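Fellwood Workshop, Cell 3
Minutes of the maintenance meeting, Friday, 8:30 a.m.

Present: Fenna Baert (chair), Roos Van Hecke (minutes), two operators from the day shift, one technician from Coppens.
Apologies: Serville purchasing.

1. Minutes of the last meeting
Approved with one correction. Under item 4 the cable order went to Disbridge, not to Coppens. Roos has changed the file copy.

2. State of the cell
The arm ran all week on the hand tool pick routine. Two stops were logged. The first was an open guard door. The second was fault 407, gripper position not reached, on closing. The operator cleared it, homed the gripper and the routine carried on. The same fault came up once in March and was not followed up at the time. Fenna asked that every 407 go in the log from now on, including the ones that clear on the first reset, with the tool that was being picked.

3. Gripper fingers
The right finger is scuffed low down on the black material. The technician does not think the scuffing affects the grip, but he wants the finger off the arm so he can see the contact face properly. Both fingers will be changed as a pair. There is one spare pair in the drawer and a second pair will be ordered.

Old fingers are to be kept, bagged and marked with the cycle count.

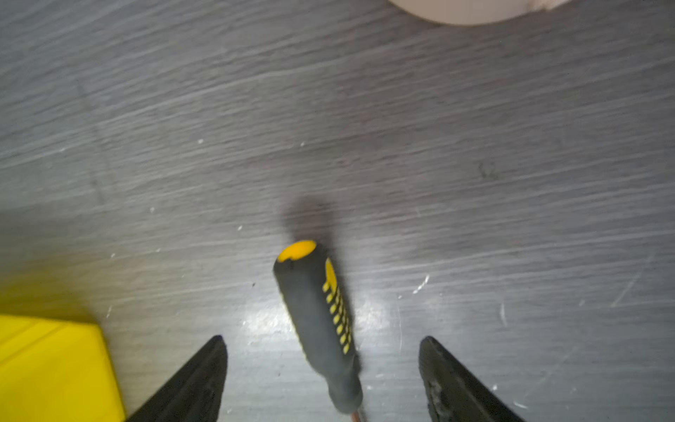

The technician went through the change for the operators who have not done it. Park the arm, open the gripper fully, lock out at the main switch and only then loosen the finger screws. Fit the new pair hand tight, close them slowly on the setting block, then tighten. The open position has to be taught again after every change. Last time this step was skipped and the left finger came down on a handle.

Roos asked whether the closing force should go up while we are at it. It is set at 50 percent. Agreed to leave it alone until the new fingers have run for a full week.

4. Wrist camera
The lens was wiped on Monday and the mount screws checked. One was a quarter turn loose. Lens cleaning moves from monthly to weekly, dry cloth only. The calibration check is to be run after the finger change and the result written on the cell sheet.

Glare off the work surface was raised again. The gray top reflects the overhead light, and the operators believe some of the missed picks come from this. Coppens suggested moving the lamp before spending money on a new surface. Fenna will try it with the lamp turned toward the wall and compare one shift against the next.

5. Work surface
The top has picked up scratches and marks. Agreed that it is still usable. It is to be wiped down at the start of each shift. Nothing gritty is to be used on it.

6. Service interval
The present interval for inspecting the fingers is 400 hours. The technician would prefer half that while fault 407 is open. Agreed, to be looked at again at the end of April.

7. Any other business
The key for the control cabinet was missing for most of a morning. It goes back on its hook after use. Roos will get a second one cut.

Actions
Fit spare finger pair, reteach open position: Coppens technician with day shift
Order second finger pair through Serville: Roos Van Hecke
Lamp trial and comparison: Fenna Baert
Weekly lens cleaning added to cell sheet: Roos Van Hecke
Second cabinet key: Roos Van Hecke

Meeting closed at 9:20 a.m. Next meeting same time in two weeks, in the upstairs room.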